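Galtwood Peg and Plate Board – three stars, grudgingly

I bought the Galtwood board from Timora in July, having decided my hands needed something to do besides open biscuits. It's a big white board with smaller white plates fixed on top, and the dark grey pegs and blocks are meant to go in and out of them until you're calmer or dexterous. The box promises 80 exercises. I make it 16, and some generous rewording.

The plates are good, though – screw holes near the corners of the large one, nothing wobbles, and the taller round-topped peg is a pleasure to pick up. The thin pin is a pig.

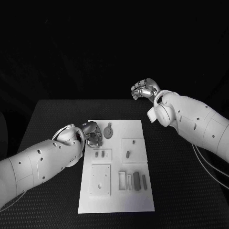

Chaturvedi, commenting on my first draft, thinks I'm being unfair to the pin and that it only wants a lighter grip. I've tried a lighter grip. I've also tried 2 cups of tea and some language.

Get a dark mat to go under it, or you'll be chasing it across the table. The instructions are best kept for propping up a short leg.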